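3.2 Paper coverings and the cleaning of shared tables 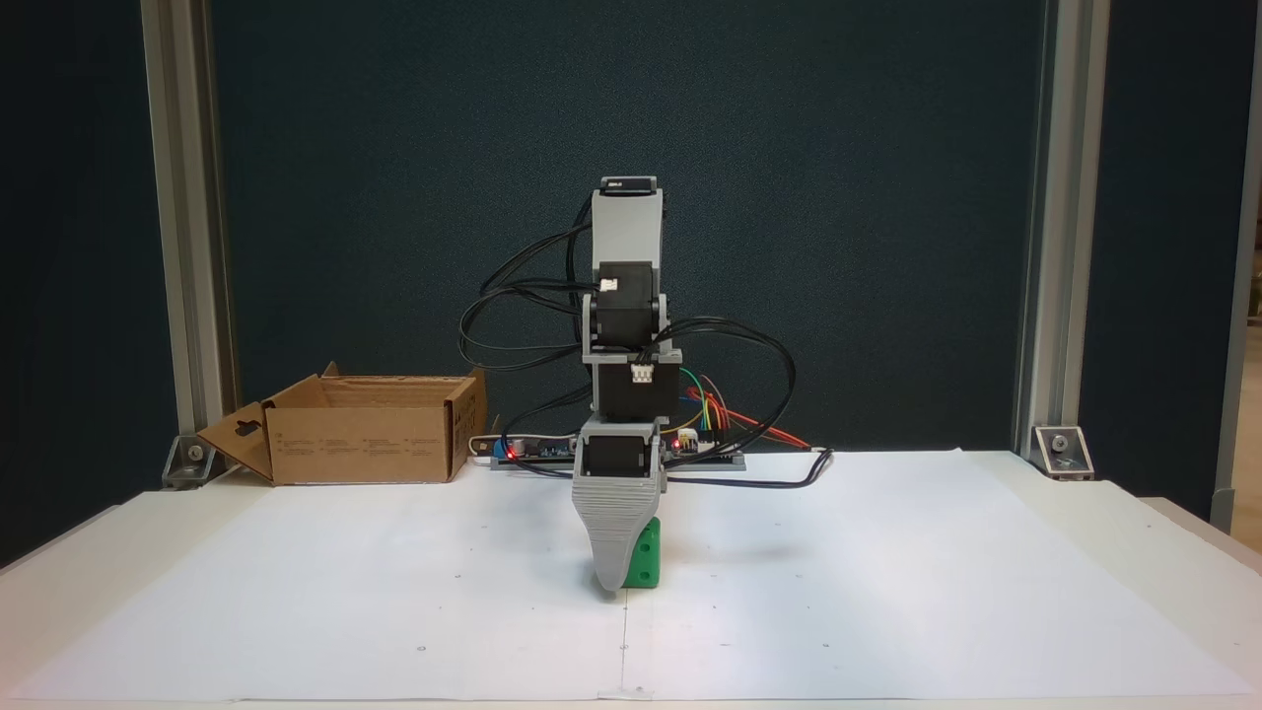 The second part of our study took place in the public workshop of Flandberg, where 24 tables are shared by different groups during the week. Before the study, the tables were washed each evening with a mild soap. In March the workshop began to cover half of them with large sheets of white paper, and the other half stayed as they were. We wanted to know if the covering changes how users treat the surface, and how much cleaning work is left at the end of the day.

The users filled in a short form when they left. We received 555 forms, of which 434 were complete and could be used in the analysis. The remaining forms had no table number or no time of leaving, and we did not try to guess the missing values.

Users at covered tables wrote notes and small marks directly on the paper, and many of them considered this an advantage. On the other hand, they wiped up spilled liquids less often — the paper seems to give the impression that somebody else will remove everything later. A similar effect was described in our earlier work in Kurnusero, although the tables there were smaller and the paper was changed only on Thursday.

Figure 4. White paper covering on a table top. The sheet reaches nearly to the edges and shows faint creases.

The type of paper was the same in both places. It was ordered from Druvness in one delivery of 1000 sheets, so differences between deliveries can be excluded. We did not test coated paper. The staff reported that creases made writing harder after the second day of use, and for this reason the comparison in Section 3.3 includes only sheets which were used for one day.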